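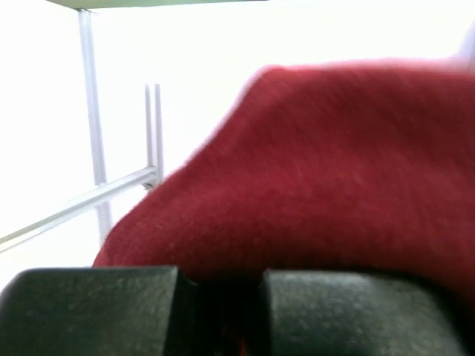

Robot Line Attendant, laundry hall – Flernis, Cenddale site

Flernis washes and returns textiles for hotels and clinics. In January we started two robot arms at the sorting and feeding stations. Nearly 3000 pieces pass there in one shift, and until now our people lifted each of them by hand. We are now looking for two attendants for this part of the hall.

Your work:
Watch the arms and free a cloth when the gripper holds it badly
Take out the pieces that the robot should not handle
Write down stops in the shift log and speak about them with the technician
Teach colleagues who move over from hand sorting

The work has changed, and we want to be open about it. There is less lifting and more walking, looking and deciding. All the sorters who were with us before the change were offered this training first, and 15 of them accepted. Some still prefer the folding tables – this is also fine with us.

You need no technical school. You should have patience, read simple English and be able to stand for a long time. Training is paid and takes 2 weeks, with Lesego Venter from the day shift.

Please send a short letter to Kausar Kiani, Personnel Office, until 07/03/2024. Questions about shifts are answered by Raghavendra Achari.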